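Paid testers wanted: robot arm simulator for home kitchens

Cliditz makes Plamorholm, a software kit for trying out two-armed robot tasks in a simulated home before any hardware is bought. We need 13 people to use the kit and review it during May. The work is handling bowls and kitchen utensils with two-finger grippers.
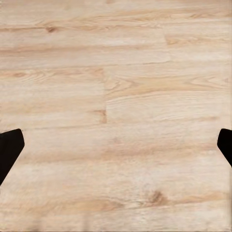
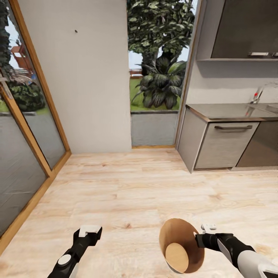 Kitchen handling tasks in the simulator
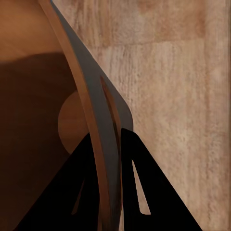
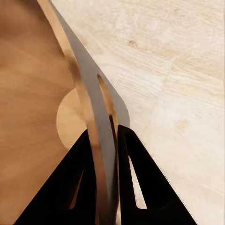 Testers work from home and set their own hours. You should have your own computer and be comfortable installing software. Experience with robots is useful but not required — we also want to hear from people who are new to this.

Each tester gets some 70 short tasks and fills out a form after each one. Pay is $1000, sent when the last form is in.

To apply, write to the Flolton office by February 29, 2020, and quote reference 2316.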